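Kit watch: Godinho's tabletop starter, four weeks in

The February mailing from Godinho landed in most of our inboxes with the same promise in the subject line: a robot arm that learns your kitchen in an afternoon. Several of you wrote asking whether the group should put money toward the Godinho package or stay with what Movelley rents by the month. Nneka Isah went to the demo, stayed longer than the sales people wanted, and came back with two pages of notes and a headache. What follows is mostly hers, with my grumbling mixed in.

First, what you get. The package is a license for the Bevuvent control software, a set of 17 recorded tasks, a box of toy food and dishes, and 8 hours of remote setup help. You do not get the arm. You do not get a table. I had to read the price sheet twice to be sure of this, and I suspect a few buyers will only find out when the box arrives and it's full of bowls.

The tasks are all of the pick it up and put it down kind. They've been chosen kindly. Soft toys forgive a bad grip, and a plush bottle will let itself be squeezed in ways a real glass one won't. If the gripper closes a bit crooked on felt and stuffing, the toy gives and the task gets marked as done. Nneka asked to see the same routine with a full bottle of anything and was told it was "on the roadmap," a phrase I have learned to translate. 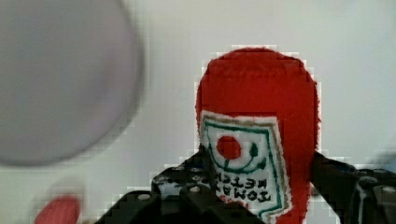
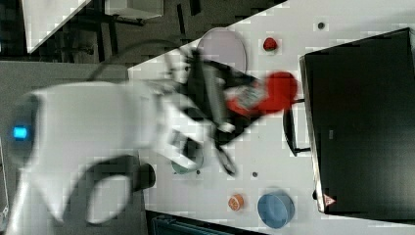
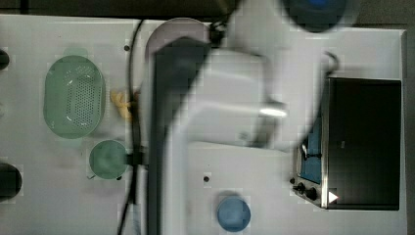
Godinho kit demo: the plush ketchup bottle in the gripper (first), and the arm moving over the tabletop (second and third).

Now the claims. The brochure says 100 percent of the recorded tasks run "out of the box." We've heard that one before from Bronatau, whose sorting kit was also perfect until somebody moved a lamp. What the brochure leaves out is how much you can change before a recorded task stops working. Can the cup be a hand's width to the left? Can it be a different cup? The setup guide has one paragraph on this and it tells you to contact support, and those calls come off your 8 hours.

Speed is another sore spot. The arm moves quickly between stops, I'll give them that, and it makes for a lively demo. But there is no figure anywhere in the paperwork for how long a full task takes from start to finish, and Nneka couldn't get one out of them either. A quick swing across a table doesn't tell me much about the slow part at each end.

On the plus side, the software is pleasant to use. Bevuvent's task editor is plain and readable, you can stop a run partway and pick it up again, and the logs are in a format a normal person can open. Nneka liked it enough to ask about buying the license alone. They do sell it that way, though you won't find it on the price sheet and have to ask.

My view, for what it costs you: hold off on the full package. If your group already has an arm and a table, ask for the license by itself and buy your own toy food. If you're starting from nothing, Movelley's rental is dull but you can send it back. Anyone who has already bought the Godinho kit, please write in, especially if you've tried it with something heavier than a stuffed toy.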